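Kidach Gripper Comparison: Kitchen Tabletop Set

README, last touched 21st May

Contents
What this is
What was compared
Folder layout
How a run goes
Results, such as they are
The table
Known problems
Using the data

What this is

Recordings and notes from a side-by-side trial of two grippers on the same arm, doing the same dull kitchen chores on the same table. We wanted to pick one gripper and stop arguing. We have a data set now, and the arguing has moved to a different room.

The work started in March as a one-page purchase note. If you only want the purchase note, it is in docs/purchase_note.txt and it is out of date.

What was compared

Grusik: two-finger parallel gripper, flat rubber pads, simple open/close command with a force limit. Heavy. Does what it is told, including when what it is told is wrong.

Pathak: two-finger adaptive gripper with curved fingers that wrap a little on contact. Lighter, softer, and the owner of a driver that prints a warning on every start. We have read the warning many times and still can't say what it wants.

Both were driven through the Tinen controller, same firmware, same speed cap. We did try the Pathak with its own controller first. Those runs are in old/ and you should leave them there.

Folder layout

runs/grusik/ one folder per run
runs/pathak/ same
calib/ camera and wrist calibration, one set per gripper
notes/ operator notes as typed, spelling included
old/ see above
tools/ the replay script and a plotting script that needs an old version of everything

Each run folder has video.mp4 (overhead view), joints.csv, grip.csv and outcome.txt. The last one holds a single word: done, dropped, missed or stopped. "Stopped" means the operator hit the button. It doesn't say why, and by the end of the afternoon the operator may not have known either.

How a run goes

1. Put the objects out by hand. There is no fixed layout. We tried tape marks for a while and the arm got very good at tape marks.
2. Start the recorder, then the controller. The other order works too, but you lose the first second of grip.csv.
3. Home the arm.
4. Operator picks a task from tasks.txt and drives it by hand controller.
5. Type the outcome before doing anything else.

There are 28 runs with the Grusik and 30 with the Pathak. The two extra are not a sign of favor. We lost count.

Results, such as they are

Of the 28 Grusik runs, 26 ended in "done." That sounds like a win until you look at which tasks were picked. Operators learned early that the Grusik hates thin rims, and from then on they somehow kept choosing bottles.

The Pathak is better on bowls and on anything with an edge you have to sneak under. It is worse on squeeze bottles, where the fingers wrap, the bottle gives, and the whole thing turns slowly in the grip like a roast. Lowering the force helps a little. Lowering it more gives you a "dropped."

Oven doors were a draw. Both grippers can pull a handle, and both can also pull an oven.

Changing from one gripper to the other takes about 6 minutes if the right hex key is where it should be. Plan on longer.

The table

White top, overhead camera, small household objects, a toaster oven on the right. Pieces were swapped in and out between runs, so don't count on any one of them being there. Most of the plastic is thin and some of it lets light through, and depth cameras treat that sort of thing as a rumor. 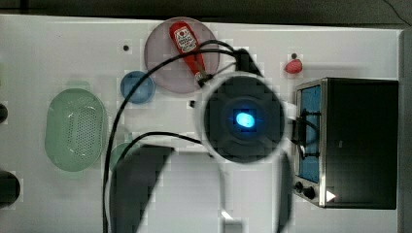 Cabling was the part we underrated. With the Grusik the cable has to be given enough slack to reach the far side of the table, and slack has to go somewhere. Several "missed" outcomes in both folders are cable trouble that got blamed on the fingers. Search notes/ for "snag" and you'll find most of them, along with one "snagg" and a "cable AGAIN."

Known problems

Timestamps in grip.csv run slightly behind joints.csv on every Pathak run. The offset is steady within a run and different between runs. tools/replay has a flag for it.

The calibration in calib/pathak was redone partway through. Early runs use the file ending in _a, later ones _b. Mixing them puts the fingertips inside the table.

Objects have no labels or masks. We meant to add them.

Using the data

Fine for looking at grasp failures, cable effects and overhead views with the arm in the way. Poor for ranking the two grippers, given who was choosing the tasks. If you publish a ranking from it anyway, please cite the version number so we can find the runs you used. Fixes to the replay script are welcome. Fixes to the plotting script should be sent as a new plotting script.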